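About Us | Our Company | Sustainability

Who We Are

By Khrystyna Sirko
Updated December

Grenico helps small food and drink producers use less water, less power and less packaging. Our customers are bakeries, cider makers, coffee roasters, dairies and a few commercial kitchens. Most of them have fewer than 38 employees and no one on staff whose job is energy or waste. We do that part of the work for them, on site and by the hour.

We are a private company with eight employees. We don't sell equipment and we don't take commissions from people who do.

How we started

Oksana Nechyporuk ran the boiler room and cold storage at the Hrynyshyn dairy before she started Grenico. The dairy was sending warm rinse water down the drain all day and then paying to heat fresh water for the next wash. She put in a used holding tank and a plate heat exchanger, and the gas bill dropped enough that the bakery next door asked her to come look at their ovens. Matvii Kuzmenko, then an electrician at the dairy, did the metering for that second job. They registered the company the following spring.

For the first few years it was the two of them and a van. Hanna Sydorenko joined to handle permits and utility rebates, which had been piling up in a box.

What we do

Site audits. We spend two or three days at your plant, including at least one early start, usually 4 a.m. for bakeries. We meter the big loads, read the water lines and go through your trash. You get a written report with costs next to every item. If something isn't worth doing, the report says that too.

Heat recovery. Refrigeration compressors, ovens, roasters and kettles all throw off heat that can warm wash water or a loading area. We size the system, write the specification and check the installer's work.

Water. Most of the savings we find are in cleaning. Nozzles, rinse times, hose shutoffs and leaking valves come first. Treatment and reuse come later, and only where the local health code allows it.

Packaging and organic waste. We find outlets for spent grain, whey, coffee chaff and trimmings, mostly farms and compost sites within a short drive. We also review cartons, film and labels with your supplier.

Record keeping. Gilix is our online logbook for utility bills and meter readings. It is included with every audit for one year. After that you can keep paying for it or export everything to a spreadsheet.

Our numbers

We have completed 348 site audits to date. The median customer has about 400 square meters of production floor. We publish a short summary of results each winter – with customer names removed unless they ask to be listed – and the older summaries can be requested from the office.

We don't issue certifications or sell carbon offsets. Customers who need a certificate for a retailer should contact a registered auditor, and we will share our data with them if you give us permission in writing.

Our own footprint

The office is on the second floor of the old Purnitz mill building. It has secondhand furniture, a heat pump and windows that still need work. Travel is our largest source of emissions by a wide margin. We now group visits by region, so a customer at the far end of our area may wait up to six weeks for an audit. Emergency calls, such as a failed compressor, are handled separately.

We report our own electricity and fuel use in the same winter summary.
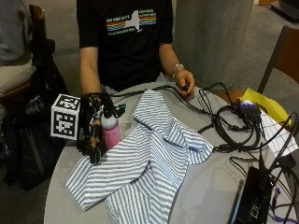
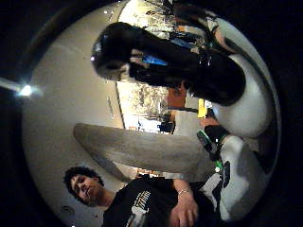 Staff

Oksana Nechyporuk – founder, heat recovery and refrigeration
Matvii Kuzmenko – metering and electrical
Hanna Sydorenko – permits, rebates and contracts
Vasylyna Symonenko – water and wastewater
Khrystyna Sirko – customer reports and Gilix support

Three field technicians work out of the Purnitz office on rotating schedules. Vasylyna is the person to ask about discharge limits and sewer surcharges.

Working with us

A first phone call is free and usually takes half an hour. Have your last 12 months of gas, electric and water bills within reach if you can. We will tell you on the call whether an audit is likely to pay for itself. Audits are charged at a fixed price based on floor area and the number of shifts.

We take one paid intern every summer. Applicants should be comfortable around loud machinery and early mornings. Send a one-page letter to the office by the end of February.

Contact Grenico | Old Mill Building, Second Floor, Purnitz | © Grenico. All rights reserved. | Back to top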